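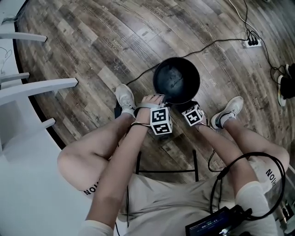
Rinberg 2 Wall Shelf Bracket - sold in pairs

Search products
Enter keyword or part no.
Go

Item 505. Pair of steel brackets for shelves up to 25 cm deep. Powder coated, matt grey or off-white. In stock in grey. Off-white due back in April.

Replaces the old Rinberg bracket, which had the slot at the wrong end and drove everyone mad. Same hole spacing as before, so if you're swapping old for new you can use the same plugs. Shelf board NOT included. We do sell boards, see the Joubert range, oak or painted pine, cut to length while you wait if the saw is free.

What you get
Two brackets, four long screws for the wall, four short ones for the board. Plugs for brick. No plugs for plasterboard - ask at the counter, we keep three sorts and they are pence.

Fitting
Mark the first bracket, drill, fix it loosely. Put the board across with a level on top and mark the second one from that. Then tighten the lot. Brick wants a 7 mm bit. On old lime plaster go slowly and don't use hammer until you're through to the brick, otherwise you get a crater.

Stud walls - find the studs. If the studs don't fall where you want the shelf, fix a batten first and go off that. A few people have hung these on plasterboard alone with spring toggles and it's fine for paperbacks and a plant. Not for a microwave please.

Long shelves: anything over 90 cm needs a third bracket. They only come in pairs so you'll have a spare. Sorry. We've asked Remetti about singles and they say maybe.

Finish
Grey is a proper matt and marks a bit if you drag a board over it. Wipe with a damp cloth, no cream cleaner. The off-white is slightly warmer than the picture on the box, more like old piano keys than fridge. Both will take a coat of ordinary metal paint if you rub them down first with something fine.

Not for outdoors. Bathroom is ok if there's a window or a fan, but the screws supplied will go rusty before the brackets do, so swap them for stainless (item 661, bag of ten).

Also fits
Ziltureo rail, with the adaptor clip. The clip is a seperate item and you need one per bracket. Does not fit the Joubert slotted upright, slots are a different width. People keep trying.

Returns
Unused and in the box, bring it back whenever. If you've drilled the wall and then changed your mind about the colour, that one's yours. Missing screws - ring us, we'll post some, no need to send the whole pack back.

Trade packs of ten pairs to order only, allow a week. Prices on the shelf edge or ring the shop. Page last changed November 13, 2022.

Comments (4)

Žofie Kratochvíl
Put up three pairs in the hallway. Good and solid. The long screws are very long, mine came near to going through into the next room, so check your wall first!

grahamp
does the grey match the old grey

Shop reply
Near enough. New one is a touch darker side by side. Different walls you'd never know.

M. in the flat upstairs
Lime plaster advice is spot on, wish I'd read it before the crater.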